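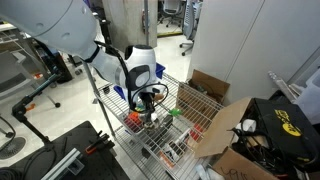 From: Liesbeth Wuyts
Subject: Re: sourdough starter gone sluggish

Hello Amber, and hello everyone,

Amber Van der Linden wrote:
> I moved to Fluvport in July and my starter has been sulking ever since.
> It used to double by lunch and now it barely lifts by supper. Same flour,
> same jar. Should I throw it out and begin again?

Please don't throw it out! I had the very same trouble when we came here, and I was close to tears over it (my starter was a present from Waltraud Pfister and I felt I'd let her down). What helped me was changing the water. The tap water in our part of town smells quite strongly of chlorine, so I fill a pitcher at night and leave it on the counter until morning – or I use bottled when I forget, and I do forget.

Then I'd feed it more generously for 4 days. I keep back 85 grams of starter and give it the same weight each of flour and water, twice a day, with a spoonful of rye in the morning feed. Keep the jar somewhere a bit warmer too. Mine lives on top of the fridge, next to the radio.

If it smells sharp, like nail polish remover, it's only hungry. Pink streaks or fuzz are another matter, and then you really should start over. I have plenty to share if it comes to that, so just write and I'll dry some and mail it to you.

Ayodele, did you ever find that rye cracker recipe for the leftovers?

Warmly,
Liesbeth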